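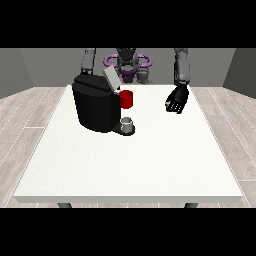

Ziltora_user22 asks which hand offsets that is running with, because the same coffee cell kept missing the mug after the April update.

Flundside
Stock offsets. I only changed the table height in the sim. It was set 2 cm low, so the arm planned its path through the tabletop and stopped every time.

Braltel
I wouldn't touch the table. Move the robot base instead. If you raise the table, the machine goes up with it and every saved pose is wrong.

Flundside
Not if the poses are saved relative to the machine. Mine are.

Ziltora_user22
Mine are in world frame. That's probably it.

Braltel
Then re-teach them or you'll be back in a month. Also check the finger limits. I had one joint reading past its stop and the grasp failed on 22 runs out of 246.

Seok
Joint limits won't make it miss the mug. They make it drop the mug. Different problem.

Braltel
It closes early and bumps it. Looks the same in the log.

Seok
Look at the contact log then - not the task log. Contact at step 234 or so with no grip force means a bump.

Ziltora_user22
Saved poses again relative to the machine, left the base alone. It reaches the mug now. Still have to go through the contact log.

Flundside
Post your config when you're done. And back up the old one first.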